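Moved the last of the boxes up to the new office today. Unit 1217, top of the stairs, corner room at the end. Thread on furnishing it, for the people who asked.

We had 20 desks' worth of stuff in the old place on Saludo and decided to bring less than half of it. Llinos made the list. If you hadn't used a thing since January it went to Ariel, who sold it or gave it away.

The corner room was going to be storage. Then Béla ate his lunch in there standing up, looking out the window, and so did everyone else the next day. So it's the break room now and the storage is in the hall.

Tables were harder than I expected. Rectangles don't work in that corner. You either block the window or bang your hip on the end every time you walk past.

We went with a white oval on a pedestal. One post in the middle, round base, no legs to kick. It was $188 secondhand. The seller wanted more and Leonora talked her down.

Getting it up the stairs took two people and a lot of stopping. Take the top off first if yours comes apart. We didn't, and there's a scrape on the landing wall I still have to paint. 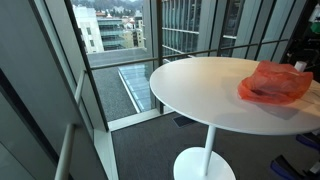 White shows everything, for anyone thinking of getting the same one. Coffee rings wipe off with dish soap if you get to them the same day. Pen needs more work.

Rule for the table, agreed by all five of us: it gets cleared at 6 pm. Bags, cups, chargers, mail. Anything left goes in the box by the door.

Still need chairs. Consolacion found four stacking ones for $178 the set, but I haven't sat in them yet. Going to look tomorrow after lunch.

Also need some kind of shade. The room is mostly glass on that side and the afternoon sun gets strong. I don't want anything heavy, you lose the hills.

If you have a roller shade you like on a tall window, tell me which one and how you mounted it. We can't drill into the window frames, the lease says so.

Will post again when the chairs are in.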